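Vallovham Flip-Lid Canister, clear with cream lid

Carico Home > Kitchen & Pantry > Dry Storage
Item no. 785

In stock. Ships from our own shelves, usually next day unless its Sunday.

Straight-sided clear canister, two-part lid. Back half of the lid stays put, front half flips up on its hinge. Metal fittings left and right, wire bail to finish. Good for flour, rice, oats, dog biscuits, whatever you scoop from a lot.

What you get
1 canister with lid and wire bail, fitted
1 spare hinge clip in a paper bag (don't throw the bag out with the packing, people do)

Size and care
Height 21 cm with lid closed
Hand wash. Lid comes off for cleaning, pull the wire clear first
No microwave, no oven
Dry the hinge clips or they'll spot

Opening it
Lift the front flap by the curved end, not the middle. Stiff for the first week or so, then it loosens. If the bail rubs on the flap, bend it out a little with your fingers, thats all it needs.

Colors
Cream only right now. Gray lid was dropped, please stop asking Dexter. The Okska range has a gray one, smaller, see Related.

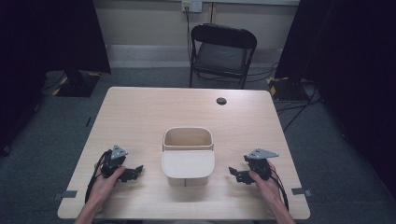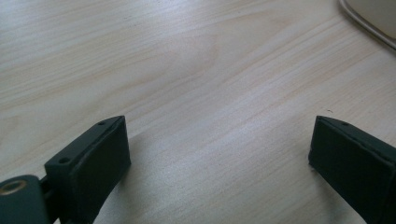
Front flap up in the last one.

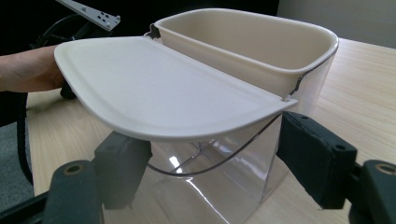 Bulk orders: 200 and up, email Sobia Khattak for the trade sheet. Cafes and school kitchens get the same price as shops. Cartons aren't split on trade orders.

Returns: 30 days, unused, with the spare clip. Cracked on arrival, send us one photo and your order number, we'll replace it and you keep the old one. Lids sold separately from August, canister bodies are not.

Stacking? 2 high is OK, empty or full. Higher then that and the lid rims start to mark.

Related
Abernathy scoop, short handle
Okska canister, small, gray lid
Replacement bail wire, pack of 2

Questions go to the shop desk, ask for Otis or Paloma. Phones off after 4 pm.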